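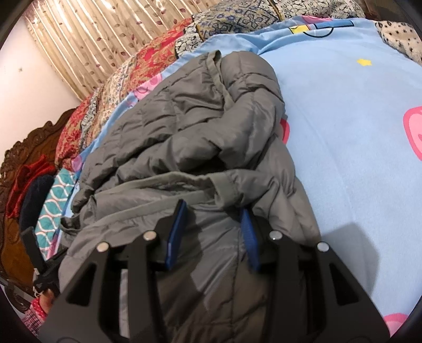 Orketura Household Textiles Project
Progress report to the Kárason Fund, period ending November

1. Position at end of period

The Kimumstead store received 1,848 items in the period, counted at intake before any were rejected. Bedding made up the larger share. Outerwear was lower than forecast until October, when donations of padded jackets began to arrive faster than they could be folded and bagged. At the close of the period 105 jackets were waiting to be processed.

Sorting of bedding is on schedule. Folding of outerwear is behind schedule by roughly three weeks. Spending remains within the approved budget.

2. Method

The folding procedure was revised in September. Bedding is folded first and stacked along the far edge of the bed, quilts together with blankets. Garments are then laid out on the bed one at a time. Quilted jackets are smoothed from the hem upwards with the sleeves brought in over the front, and are pressed flat by hand before the final fold. Any hood is turned in last.

Cords remain a cause of delay. They catch when a jacket is turned over and have to be freed before folding can continue. The revised procedure adds a check for loose cords at the start.
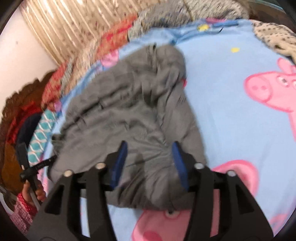
Helen Marsh
Project Officer, Orketura

3. Bedding and sorting surfaces

Grey garments are sorted on the light blue bedding with the pink pig print. Plain dark covers were tried in the summer and given up, as grey fabric was hard to pick out against them and small items were missed. Patterned quilts and blankets are kept off the working area.

4. Records

Item records were moved to Vikico in October. Entries made before the move carry no garment type, only a weight, and 4 bags had to be opened again and recorded by hand. The remaining older entries will be corrected as stock leaves the store - no separate exercise is planned.

5. Next period

Folding hours will be moved from bedding to outerwear until the backlog is cleared. The fund is asked to approve the transfer of the unspent transport allowance to storage bags. No other change to the budget is requested.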